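Boveck bed wedge: nine weeks of raised sleeping
Reviewed 2 March 1999

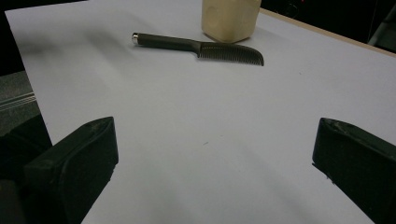 I have had acid reflux since my late thirties and have taken tablets for it on and off ever since. My doctor's advice at the last visit was to keep on with the tablets, lose a little weight, stop eating late, and raise the head end of the bed. The first three I knew about. For the fourth I had been using two bricks under the bed legs, which my wife disliked and which slid on the lino. The Boveck wedge is sold as a replacement for the bricks.

The wedge is a single block of firm foam in a zipped cotton cover. It goes under the sheet and your ordinary pillow goes on top. Mine is 61 cm wide, so it fits one side of a double bed and leaves the other sleeper alone. It costs £39 from Govindasamy, the mail order people, with postage on top. I paid for it myself.

It came rolled up in a plastic sack and needed a day to open out. There was a strong smell of new foam for the first week. I left it in the spare room with the window open and that helped, but if you are sensitive to that sort of thing, air it for longer than the leaflet says.

The first few nights were poor. I slid down the bed and woke with my feet against the footboard. A folded towel under the knees stopped most of that. I normally sleep on my side, and on the wedge my lower shoulder ached in the mornings until I changed to a thinner pillow. By the end of the second week I was sleeping through.

As for the reflux, I kept a note in my diary of each night I woke with a sour taste or burning. In the weeks with the bricks it was most nights after a heavy supper and a few others besides. Through February, on the wedge, it was far fewer. I was also eating earlier by then, so I can't say how much of the credit belongs to the foam. Daytime heartburn has stayed the same.

Arnout Hermans, who runs the reflux group I go to, has the Gerkeo wedge, and we swapped for a weekend. The Gerkeo is softer and more comfortable to begin with, but it had sunk a good way by morning and I felt I was lying nearly flat. It also has a nylon cover that rustles. The Lenance, which comes in two parts so that you can alter the height, I have only seen in the catalogue. It is a good deal dearer.

The cover washes well at 40 degrees and has not shrunk. The zip is the weak point. It is thin, it snags on the seam at the corner, and I expect it to go before anything else does. The foam itself must not get wet. It is too bulky to take away with you, and I went back to extra pillows when we stayed with my sister. They bend you at the waist and did me no good at all.

The leaflet makes some claims about protecting the gullet which I would ignore. A wedge may let you sleep better. It is no reason to stop your tablets or to miss an endoscopy if you have been told you need one, and anyone who has trouble swallowing should see a doctor before buying foam.

Good: firm, keeps its shape, does not disturb the other side of the bed.
Bad: the smell, the zip, no use for travelling.

I shall go on using it. The bricks are back in the garden.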